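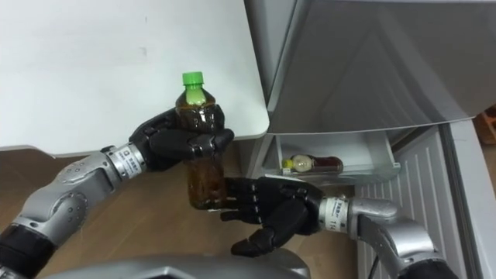 Where do I keep bottled tea once it's been opened? Fridge door, cap on tight, initials on the cap in marker, and out with it after 2 days.

Workshop notebook, January, late morning
Reading time: 2 min

OK, so I finally sat down and sorted out our drinks shelf, which has been bugging me for ages (I wrote "fix the tea situation" on this very page before the holidays and then did nothing). We go through a lot of dark tea in this place, the kind in a clear bottle with a bright green screw cap, and half of it ends up warm on a bench with three mouthfuls left in it.

Went down to the Mayrhofer store room and found a whole case behind the Nedura boxes! Lot 947, all sealed. I hauled it up and put the bottles on the low shelf by the door, away from the radiator – they were getting the afternoon sun where they stood before, and the last ones tasted like cardboard.

Taste notes, very unscientific: straight from the fridge it's a bit flat. Left out for 30 minutes it's much nicer, more roasted, less bitter. Thaddäus Moser says I'm imagining it and drinks his with ice anyway.

Small thing on caps. If one's stiff, hold the bottle up by the shoulder and put your other hand low down, near the base. Squeeze the middle and you'll wear it (my gray sweater knows all about this).

Empties: rinse, cap back on, blue crate. The Orkau pickup wants them uncrushed.

Still to do: wipe the shelf, find the good marker, ask Indora if they do the 800 ml size.

Last updated: January, 4:30 pm

Comments

tmoser: Ice is correct. Also the marker is in my drawer, sorry.

Pia: can we get one case without sugar please

benchtwo: Tried the 30 minute thing and I'm with you, way better!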